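**Crank table** (also *hand-crank table*, *crank-adjustable desk* or, in older catalogs, *winding table*) is a table or a desk whose top can be raised and lowered by turning a handle. The handle drives a set of gears and screws, or in some models a cable, and the legs become longer or shorter together. Crank tables are used in offices, schools, drawing rooms and workshops, mostly where several persons of different height share the same place, or where a person wishes to change between sitting and standing work.

The crank table belongs to the larger group of height-adjustable tables. This group also contains tables with electric motors, tables with gas springs and tables where the legs are set by pins or bolts.

## Terminology

The word *crank* is used in two ways in the literature about furniture. In the narrow sense it means only the bent part which the user takes in the hand. In the wide sense it means the whole mechanism, from the grip to the first gear. Sellers generally use the wide sense, so a "replacement crank" may be a simple bent rod or a complete box with gears inside. Repair manuals prefer the words *handle* for the first and *drive* for the second.

The part of the table below the top is called the *frame* or *underframe*. The vertical parts are *columns* when they are telescopic, and *legs* or *uprights* when they have a fixed length.

## Construction

### Columns and panels

In the most common type, each column is made of two or three tubes, one inside the other. A long screw stands in the middle of the inner tube. When the screw turns, a nut which is fixed to the tube moves up or down, and the tube follows. The gap between the tubes is closed by plastic gliders. If the gliders are worn, the top begins to shake when a person writes on it.

Some tables have closed side panels in place of open columns. A panel hides the screw and gives a calm appearance, but it is also harder to open for repair. White is a usual color for these parts, as it goes together with most tops.

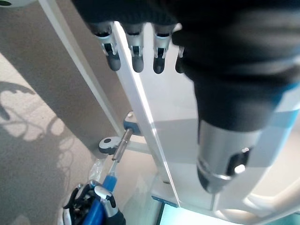 *Long white panel with a slim white pole running parallel to it. Gray carpet covers the floor at left.*

The feet stand under the columns and carry the weight to the floor. On carpet the feet sink a little, and a table that was level in the showroom may need a new adjustment after some weeks. For this purpose many frames have leveling screws, which can be turned with the fingers when the table is not loaded.

### Drive

The drive changes the direction of the rotation. The user turns the handle around a horizontal line, while the screws in the columns must turn around a vertical line. Usually this is done by a pair of bevel gears or by a worm gear. The worm gear is slower, but it has the advantage that it locks itself: a heavy load on the top cannot turn the handle backward. With bevel gears a brake is needed.

A transmission rod connects the drive with the column on the other side, so that both sides rise at the same speed. This rod is normally six-sided, and it slides in its socket when the frame is made wider. When the rod is not seated correctly, one side rises alone and the top becomes inclined. The user should then stop and turn back.

The drive can be placed under the top, close to the front edge, or it can be fixed at the side. A side position leaves the space for the knees free. On the other hand, it requires free room next to the table and is not suitable for a row of tables standing close together.
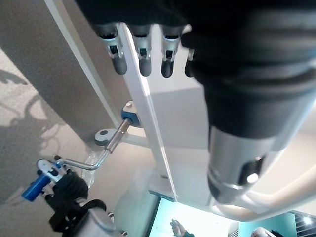 *Crank mechanism mounted on the side of a white panel, with a white tubular bar curving below.*

### Handle

Almost all handles are variations of the same form: a rod which leaves the drive, an arm at a right angle to it, and a grip at the end. The length of the arm decides how much force is needed. A long arm makes the turning easy but the circle is bigger, and the hand may touch the chair or the wall. A short arm is more compact and more tiring.

There are three usual solutions for the time when the handle is not in use:

- **Removable handle.** It is pulled out of the socket and kept in a drawer or on a hook. It is often lost.
- **Folding handle.** The arm has a joint and can be laid flat against the frame.
- **Push-in handle.** The complete handle slides under the top until only the grip can be seen, or nothing at all.

The grip is of wood, plastic or rubber and should rotate freely on its pin. A grip which does not rotate rubs the skin of the palm, and this is the most frequent complaint in schools, where the tables are adjusted by many hands in one day.

## Operation

To change the height, the user first looks if something stands under or over the top, for instance a drawer unit or a window sill. Then the handle is brought into its working position and turned. In most models clockwise rotation lifts the top, but there is no general rule, and older frames from different makers can behave in opposite ways in the same room.

The movement per turn depends on the screw and the gears. A value of 5 millimeters is common for office models. For such a table, 26 turns are enough to go from a low chair to a high one, and 100 turns are needed for a change from sitting to standing. Workshop tables for heavy loads are geared lower, and 200 turns for the complete travel are not unusual.

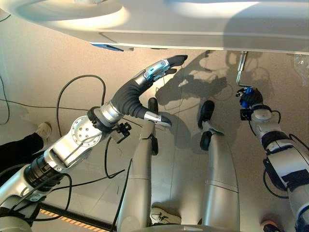
The working position of the handle has a large influence on comfort. A handle in the middle of the front edge can be turned with either hand, but the person must sit back from the table. A handle at the right is easier for right-handed persons, who can remain seated and look at the top while they turn. For this reason the hanging type is popular: a thin metal rod comes down from below a white top, near its right part, and bends at the lower end into a short horizontal piece. It is easy to find without looking. Its weak point is that it can catch a sleeve or a knee if it stays down after the adjustment. Makers therefore recommend to turn the arm toward the back of the table when the work is done.

Users with weak hands or pain in the wrist may find the last part of the upward movement difficult, above all when the top carries heavy things. It helps to remove books and machines first. Changing hands halfway is also recommended.

## Cables

Electric cables need attention on every table of changing height, although the crank table itself needs no socket. A cable which is just long enough in the low position will be pulled tight in the high position, and the plug may come out. It is good practice to measure with the top fully raised and then to let the rest of the cable hang in a loop or in a flexible channel. Cables lying free on the floor should be kept away from the place where the user stands.

## History

Tables with a screw under the top were known to draftsmen and musicians long before the modern office. These older pieces had usually one central column, and the whole top was rotated to change the height. The separate handle made it possible to keep the top still during the adjustment.

The furniture maker Fagundes was among the firms which brought the crank to school tables. Its first model had a removable handle kept by the teacher, so that pupils could not change the height during the lesson. The designer Sérgio Fonseca later drew a lighter version for the same firm, with the drive moved from the middle to the right side and a folding arm. The model was delivered to the technical college at Flircombe, where a part of the series is still in use.

Verkton followed with a frame sold without a top. The buyer could put on it any board of sufficient thickness, and the frame was made wider or narrower by sliding the cross bars. Skastent, a competitor, used a cable and pulleys in place of the transmission rod. The cable was quieter, but it became longer with time and the two sides lost their common height. The firm returned to the rod in its second series.

Dede Akpalu, who has written a study of school furniture, sees the spread of the electric motor as the reason why the crank went out of fashion in offices. She notes that it remained in classrooms, where sockets in the floor are rare.

## Comparison with other types

| Type | Power needed | Speed | Typical fault |
|---|---|---|---|
| Crank | Hand | Slow | Worn gliders, lost handle |
| Electric motor | Mains | Medium | Defect of control box |
| Gas spring | Hand | Fast | Loss of pressure |
| Pins or bolts | Hand, with tools | Very slow | Unequal legs |

The crank table is normally cheaper than the electric one and continues to work during a power cut. It also allows very fine adjustment, which is valued by engravers and watch repairers. Against it speaks the time: many owners adjust the table once and then leave it at the same height for years.
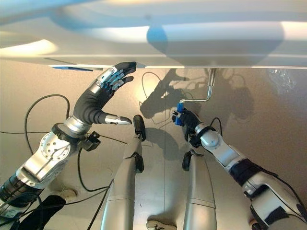 *Bright blue handle grip in a robot's hand. The thin metal rod runs to the right and bends upward to a bracket under the white surface.*

## Maintenance

The screws are greased at the factory and under normal use do not require new grease. Dust is a bigger problem than dryness – it collects in the socket of the handle and makes a grinding noise. The socket can be cleaned with a dry brush. Oil should not be used there, as it binds the dust.

Once a year the following points should be checked:

1. The bolts between top and frame are tight.
2. The handle sits in the socket without play.
3. Both sides of the top have the same distance to the floor.
4. The grip rotates on its pin.

If the two sides differ, the top is lowered completely until both columns reach their stop. The transmission rod is then taken out on one side, the lower stop is checked on each column, and the rod is put back. In tables with a cable, the tension is corrected at a small wheel below the drive.

A handle that turns without moving the top shows in most cases a broken pin between handle and drive. The pin is made softer than the gears on purpose and can be replaced without opening the columns.

## See also

- Drafting table
- Sit-stand desk
- Worm drive
- Piano stool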